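Notes on Repainting the Upper Room

The ceiling of the upper room at Rimcombe was repainted this fall, and the following is set down for the benefit of readers who are considering similar work. The finish selected was a flat white from Kalisberg. The adjoining wall received a medium gray, and particular care was taken with the line where the two meet.

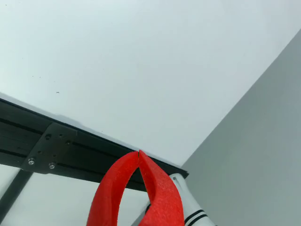 Kollár
Author and editor of this blog

Posted Fri 26 October

Preparation was begun in September. Old filler was removed, the surface was sanded with 200 grit paper, and one coat of Damura primer was applied. The gray was cut in last, with a small angled brush - tape had lifted the paint on a previous occasion and was not used again. Total expenditure on materials came to $306, brushes included.

The black framing was left in position throughout. Its grooves collect sanding dust, and a dry brush followed by a damp cloth is recommended.
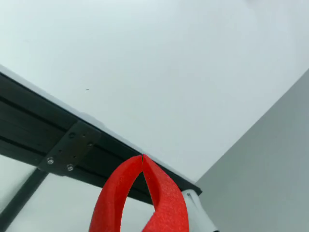 Rimcombe Reader wrote to ask whether one coat of primer is sufficient over old filler, having found that patches showed through a flat white until a second coat was applied.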